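Workshop and Kitchen Tips: Working Next to an Automated Wash and Dust Station

Updated 2020-05-28

Most of the tips on this page come from the wash room at the Putbridge plant, where one arm now does the dusting and bottle brushing that used to take up a good part of every shift. 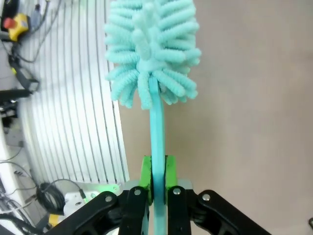 The people who did that work are still there. They load, check, change brushes, and handle everything with an odd shape. What changed is the order of the day and the kind of small problems they run into, and a lot of what they worked out is useful in any kitchen or shop where a machine and a person share a bench.

Choosing brushes for an arm

A brush that is good in the hand is not always good in a gripper. A round handle feels better in your palm, but it turns when two flat fingers squeeze it. Look for a handle with two flat sides. If all you have is round ones, sand two flats opposite each other, a little longer than the fingertip pads.

Soft looped heads are easier to live with than stiff bristle. They give when the arm comes in slightly off center, where a bristle brush catches the rim and knocks the jar over. The loops do hold on to grit, so keep one set for dusting and one for washing and do not let them trade places. At Putbridge the dusting handles get a notch cut in the end. You can feel it through a glove.

Buy several of the same brush at once. A new brand with a handle just a bit thicker means somebody has to set the grip again, and that eats up more time than the saving on the brush. Ansel Greenberg, the lead on first shift, keeps a drawer of 20 and reorders when it is down to 4.

Marking the grip point

Wrap one turn of thin tape around the handle just below where the fingers should hold it. Anyone loading a brush can then see at a glance whether it is seated at the right height. Do not put the tape under the pads. It creeps, and the glue ends up on the rubber.

Tug every brush once after it is gripped. A short pull straight up is enough. If it slides, take it out, wipe both the handle and the pads with a dry cloth, and try again before you touch the grip setting. Most slipping at Putbridge was soap film.

Cleaning the pads

Plain dish soap on a damp cloth, then a second cloth with clean water. Skip anything with citrus oil or bleach in it. Both left the pads slick or chalky. Stop the arm and lock it out first, the same way you would for changing a saw blade, even if it looks parked.

Check the linkage screws while you are down there. A paint pen line across each screw head and onto the arm beside it shows right away if one has started to back out. Do it when everything is known to be tight, and use a color you can see under your own lights.

Cables

Keep loose cable away from the place where people stand to load. Coil the extra and tie it with hook-and-loop strap, which comes off easily when you need a bit more length. Zip ties get cut with whatever knife is handy, and sooner or later the knife finds the cable too.

Leave the stop button clear. No towels over it, no clipboard leaning on it, no bottle crate parked in front. Everyone on the crew should press it once on their first day, with the arm moving slowly, so the first time is not during a real problem.

What to do with the freed-up time

This was the part that took longest to settle. When the arm started in February, the plan from Greveo, who installed it, was one person per shift feeding it and the rest moved to packing. That lasted a few weeks. Feeding the arm all day is dull, and the person doing it stopped noticing chipped rims by mid-shift.

They went to a rotation. Each person spends two hours at the station and then goes to inspection, packing, or the hand sinks. Fewer chipped jars got through, and the complaints about sore wrists dropped off, since brushing had been the cause of most of them. In the first full week on rotation the station handled 2746 jars and sent back 174 for a second wash by hand.

Abelardo Farías brushed by hand for years and was not happy about the change. He now sets up the trays for each new jar shape, and he is the one people go to when the arm misses a spot. "It does the middle of the jar fine," he says. "The shoulder, you have to show it." His fix was to tilt the tray a little so the brush reaches under the curve. A door wedge did the job until a proper bracket was made.

If you are bringing a machine like this into a small shop, settle the following before it arrives:

- who is allowed to change the settings, and where changes get written down
- whose job it is to clean it, and when in the shift (it needs its own time, or it gets done badly)
- what everyone does when it is down for half a day
- whether pay or hours change for anyone, and by when they will be told

The last one matters more than the rest put together. At the Ralldale shop they left it until after the install, and two good people had already found other work.

Keep the hand tools

Do not give away the old brushes and the drying rack. The arm will be down at some point, usually in the week with the biggest order. Keep one full hand station set up and have everyone use it for a short while each month so they stay in practice. Narrow necks and anything with a handle on the side still go there.

Drying brushes

Shake out looped heads hard and hang them head down. Standing them head up in a jar lets water run into the base of the handle, and that is where the smell starts. Once a week, soak the heads in warm water with a spoonful of washing soda, then rinse until the water runs clear. No fabric softener. It coats the loops and they just push the dust along.

A head that has gone flat on one side can be used a while longer if you turn it around in the grip. With a flat handle that means exactly half a turn, so mark one face and swap it at the start of each week. When both sides are flat, move it to floor-level jobs. Looped heads are very good for window tracks and the slats on a radiator cover.

Writing things down

Put a cheap notebook on a string by the station. Date, what went wrong, what fixed it. The installer's own screen keeps a log, but it says things like "grip fault" and does not tell you the handle was soapy. When the Yáñez line was added, Abelardo went back through the notebook and had most of the new trays right on the first try.

Write down the small annoyances too - the light that shines in your eyes at the loading side, the crate that is always in the way. Read the book out once a month with everyone there, including the night crew if you can manage it. At Putbridge that is how the loading shelf got raised. It had been too low for almost everyone, and the shorter workers got a step on the other side at the same time.

Related tips

Getting mineral film off glass jars
Labeling drawers so the next shift can find things
Anti-fatigue mats: cutting them to fit
Washing soda or baking soda?
How to store bottle brushes in a small kitchen
A simple lockout tag for bench tools

Contact us | Copyright Workshop and Kitchen Tips | Back to top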